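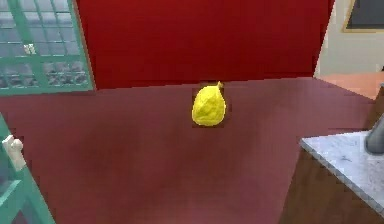 Serpil Erdem thinks most people decide whether they trust a lender in the first two minutes, well before anyone mentions a rate. She has spent nine years testing that idea at Toprak, a nonprofit loan fund that lends to small businesses and first-time home buyers, and she gets more excited about it the longer you let her talk.

"People come in braced for a no," she says. "They've got the folder, the good shoes, the whole speech. I want them to put the folder down and tell me what they're trying to build!"

Toprak's loans start at $3,000, a size many banks won't touch. Last year the fund closed 190 of them, a lot of them to home daycares, food trucks and one very busy upholstery shop on Osia Street (Erdem has now had two chairs redone there). Her favorite number is 98, the percentage of borrowers who were current on their payments in January.

"I carry that one around with me," she says. "When somebody tells me thin credit means high risk, out it comes."

The newest piece of the work is Hukilar, a savings circle program run with Orkon, the tenants' group across the river. Members pay in monthly, take turns drawing the pot, and have their payments reported to the credit bureaus. Ferhat Aksoy runs the evening sessions and keeps the books.

"The first night we had more kids than adults," Aksoy says. "I was explaining interest over a game of tag. It was great — loud, but great."

Erdem would like a second circle going by spring, with sessions in Turkish and Spanish. She is still looking for a room with decent parking.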